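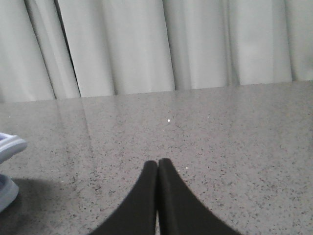 Do blackout linings really keep a room cooler in summer?

A little, and far less than the packaging wants you to believe. By the time sunlight reaches a lining it has already come through the glass, and most of that heat is now inside with you. Something on the outside of the window does a much better job.

Amna Janjua
Posted in Home & Windows, 6 replies hidden

Longer version of what I'm asking. We rent the top floor of a house in Eltau and the bedroom faces west. From four in the afternoon until bedtime it's miserable. The shop in town sells a Garnow "thermal" lining that hooks onto the back of the curtains you already have. It would come to 111 for the one window, and the label promises a cooler room, a quieter room and lower bills. I notice it doesn't say how much cooler, or compared with what. The salesman said everyone loves them. He also said that about the rug.

I can't put anything on the outside wall without the landlord's permission, and he takes months to answer an email. I read the short reply above and I'd like to know if "a little" means I'd notice.

ketil_ridge
Member, 580 posts

You'd notice it on your face if you sit near the window, because the direct sun stops hitting you. I doubt you'd notice it on a thermometer across the room. I had linings for two summers and wrote down the bedroom temperature at six in the evening, lined and unlined, and I couldn't tell the two columns apart. Not a proper test, the weather was different every day, but if the effect were anything like what the label hints at I think I'd have seen it.

Things to check before you pay for it:

What color is the side that faces the glass? White or a pale reflective backing sends some of the light back out. Dark backing soaks it up and turns into a radiator. I've seen "thermal" linings in charcoal, which tells you what the word is worth.

Does the curtain come down to the sill or past it, and does it sit close to the wall at the sides? A gap at the top and bottom makes a nice little chimney. Hot air rises behind the fabric and spills out over the rail.

Is there a test number anywhere? A percentage with no standard next to it is decoration. Ask the shop for the data sheet. If they look puzzled, keep your money.

As for "quieter", a layer of cloth takes the edge off echo in the room. It won't do much about traffic.

Where linings do earn their price is sleep. If you want it dark at five in the morning, buy them for that.

Prastusholm_Pete
Member

had the same problem, bought Ketilsson blinds, problem gone. best thing i ever bought. get the gray

ketil_ridge
Member, 580 posts

Inside or outside blinds? And what else did you change that year? Last time you posted about that room you'd just had new windows put in.

Prastusholm_Pete
Member

inside. and yes ok the windows were the same summer. still like the blinds

Lowgate
Member, 44 posts

I fit window coverings for a living so take this with whatever salt you like – I'd earn more by telling you to buy the lining.

With a landlord who won't answer, try the cheap stuff first. Close the curtains and the window before the sun comes round, around lunchtime in your case. Most people wait until the room is already hot, and then it's too late for cloth to help. Open everything once it's cooler outside than in, which could be ten at night. A fan in the window blowing out, with a door open on the shady side of the house, will beat any fabric I can sell you.

If that isn't enough, there are outside shades that hang from a tension pole in the window opening and leave no holes. Read your lease anyway. Reflective film is the other choice, but some double glazing can crack from the heat that builds up, so check with whoever made the window. I wouldn't trust the film's own leaflet on that.

Don't get talked into a full made-to-measure set. I was asked to quote on one last September for a single room, and with the rail and the motor it came to 2000. They'd have been just as hot.

Amna Janjua

Thank you both. I asked the shop for a data sheet and was given the same leaflet again, so I'm holding off on the lining. Will try the fan and the lunchtime closing for a couple of weeks, and I'm going to write the temperatures down too. I've emailed the landlord about a shade.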